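Akside Tube Rack Kit – User Guide
Section 3: Setting up the rack and filling it

You've unpacked everything and checked it against the list in Section 2, so now comes the fun part. A freshly built rack with its first row of tubes in place is a lovely sight on a bench, and you'll get there faster than you think. Read the section through once before you start, then go back to 3.1 with the parts in front of you.

You will need:
The top deck and the lower tier
The supports and feet (in the small bag marked 263)
Tubes and screw caps
A soft, lint-free cloth
A fine permanent marker
The Xaba label sheet (60 labels, in case you smudge a few)

3.1 Preparing the table

1. Pick a flat, level table with a smooth top. A white or pale surface is wonderful for this, as you can spot a drip or a stray crumb of plastic right away.
2. Wipe the top with the damp cloth, then dry it.
3. Clear a space for the rack near the middle of the table. Leave at least 200 mm between the rack and the front edge.
4. Press down on each corner of the table in turn. If it rocks, fix that first.

Note: Small dark specks on a pale top are easy to miss when you wipe in circles. Go from the back to the front in straight strokes and look along the surface from one side when you finish.

3.2 Putting the rack together

1. Lay the lower tier on the table with the feet pointing down.
2. Push a support into each corner until it clicks. Use your thumb, and stop if it feels crooked.
3. Hold the top deck over the supports and turn it until its holes line up with those in the lower tier. The holes come in several sizes, so there is only one way round that matches. Look straight down through a few of them – if you can see the table, you've got it.
4. Press the top deck down evenly with both palms.
5. Turn the rack over and check that all the feet are seated.

Caution: Don't tap the deck down with a hammer or the end of a screwdriver. The plastic takes a steady push very well and a sharp knock very badly.

If one corner sits high, lift the deck off completely and begin again from step 2. Trying to force the last corner nearly always pops another one loose, and then you end up chasing it around the rack.

3.3 Placing the first tubes

Start with the back row. It gives you a clear view of every tube that follows, and your sleeve never has to pass over the ones already standing. Usman Virk, who wrote the first edition of this guide, filled his racks from the front for years and has the stained cuffs to prove it!

1. Screw a cap onto each empty tube before you place it. Finger-tight is plenty.
2. Hold the tube just below the cap and lower it through the top deck.
3. Feel for the second tier. The tube should pass through the matching hole below and settle without any push from you.
4. Space the first few tubes evenly along the row, then check them from the front.

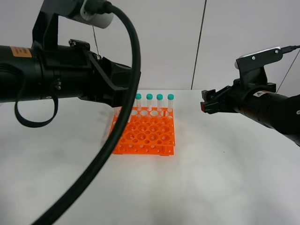 Figure 3-1. Capped tubes standing upright in the back row of the rack.

Check the caps next. Crouch until your eyes are level with them and look along the row. They should all sit at the same height. A cap that rides higher than its neighbors is usually cross-threaded, so take it off, turn it backward until you feel the thread drop, and screw it on again.

Note: If a tube leans, it has gone through the top deck and missed the hole underneath. Lift it straight up and try again. Please don't twist it into place.

3.4 Filling the remaining rows

With the back row standing, the rest goes quickly, and there is real pleasure in watching the rows of caps build up.

1. Work forward one row at a time.
2. Match each tube to its hole. A tube that drops through loosely belongs in a smaller hole, and one that needs pressing belongs in a larger one.
3. Keep an open row between different sets of tubes if you have the space.
4. Stop after each row and run a fingertip lightly over the caps.
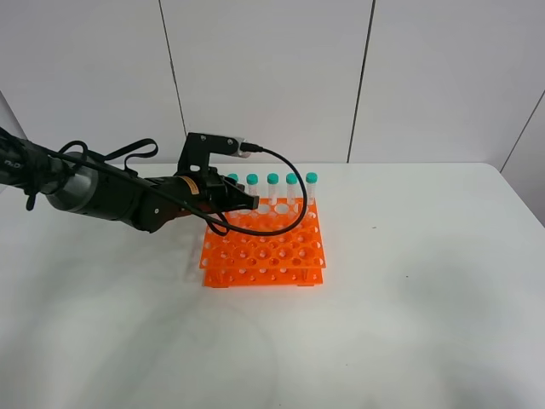 Think about which side you'll be reaching from most of the time. If you take tubes from the left, leave a little working room at that end. You only have to grip a tube once between two close neighbors to see why a gap is worth giving up a few places for.

To take a tube out, hold it by the cap, lift it straight up until the bottom clears the top deck, and only then move it sideways. Moving too soon drags the tube against the edge of the hole and can lift the whole rack with it.

Caution: Never carry a loaded rack by its top deck. Slide one hand under each side of the lower tier and keep the rack level.

3.5 Labeling

Labels go on the tube, never on the side of the cap. Caps get swapped, and a label over the ridges peels within days.

1. Write the label before you stick it down.
2. Place it just under the cap, with the text reading downward.
3. Turn each tube so that the label faces front.

The flat top of the cap is great for a single letter or number in marker. Seen from above, a well-marked rack reads like a little map! Thabiso Fourie at our Hodedard workshop uses letters for rows and numbers for places, and we've copied him ever since.
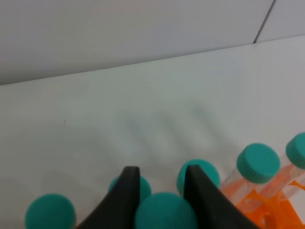
Keep the light in mind too. A lamp directly behind you throws your own shadow over the places you're trying to read, so move it to one side and tilt it down a little. Soft, even light makes marker on a cap much easier to pick out.

3.6 Final check

Rack sits flat and doesn't rock
Tubes upright and through both tiers
Caps level and finger-tight
Labels facing front
Table around the rack clear and dry

If anything on the list isn't right, put it right now, while the tubes are still empty. Spare caps and supports can be ordered from Storkedier under part number 53. Filling the tubes with liquid is covered in Section 4.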